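Skurnwood Counter Mat, Large, Brown

Item 153. Sold singly. Ships from Unatdale.

A mat to go over a kitchen table or counter, so that whatever you set down goes on the mat and the tabletop stays out of it. I stocked this one reluctantly. The shop had sold two counter mats before it and I dropped both, the first for a smell that never left and the second for corners that stood up like a stale sandwich. So the notes on this page come from use at the shop, and where the maker's leaflet claims something I have not been able to confirm, I say so.

Size and weight

The large is 63 inches on the long side. Measure your table first. People guess, and then they write to me. It will cover most of an ordinary kitchen table with a bit of the top left over at the edges, and if you want it to cover everything you will have to buy the mat first and the table second.

It can be cut with a sharp utility knife and a straight edge. A cut mat cannot come back to us, for reasons you can work out.

What the leaflet says, and what I think

"Lies flat from the first day." It does not. Ours came rolled and wanted to stay rolled. We put it out with cookbooks on the ends and it took three days to give up. In August, with the windows open, a second one was flat overnight. If you are buying in cold weather, plan on the cookbooks.

"Will not slide." Mostly true on a clean, dry top. On a top that has been waxed it slides as well as anything else does. Wipe the table before you put the mat down.

"Protects against heat." Protects against what heat? The leaflet gives no number and Skurnwood did not give me one when I asked. Treat it as good for a coffee mug and use a trivet under anything from the oven.

"Stain resistant." Coffee and tea came up with a damp cloth. Turmeric did not, though on brown you have to know where to look. Red wine we have not tried.

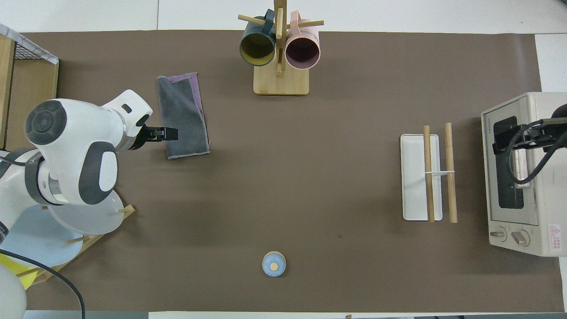 Color is the thing I argued about longest with Mirela Magalhães, who does our buying. I wanted the cream. She said brown, because pale kitchen things disappear on a pale table and you end up knocking them with your elbow. I thought this was nonsense and I have mostly come around. Set a white tray on the brown and its edges are plain from across the room, and the light blue plate standing in the wooden dish rack shows up well too. Wooden pieces are less of a contrast — the mug tree and the dish rack are wood against brown — but they are big enough that it hardly matters. What brown does not do is hide flour. If you bake every day, know that going in.

Standing things on it

Racks and mug trees sit steady once the mat has flattened out. Before that, a tall narrow post with mugs hanging from it can lean a little if its base lands on a curled part, so keep those to the middle for the first few days. Heavy appliances leave dents. Ours faded after a week or so in most places, and one has not.

I would not run a toaster oven on it. The leaflet neither allows this nor forbids it, and the instructions that came with your oven will have something to say about what goes underneath. Go by those.

Cleaning

Damp cloth, dish soap, dry with a towel. No bleach. The leaflet says the mat may go in a bathtub for a proper wash, which I suppose it may, if you like wrestling. Hang it over a rail to dry and do not fold it. Folds stay.

Compared with the others

The Diretwood mat is thicker and costs more. It is quieter under dishes, I will give it that, but it took longer to flatten and the one we had on the counter marked along the front edge. Bezerra makes a thin one that rolls up small and is fine for a weekend place. I don't think either is a bad mat. I don't think the Diretwood is worth the difference.

Ordering

Small, medium and large. Brown in all three, cream in the small only. We have 18 of the large on the shelf and the next delivery has no date I would trust. Returns are accepted uncut and rolled, in the tube it came in. Keep the tube.

Page last changed 2002-04-11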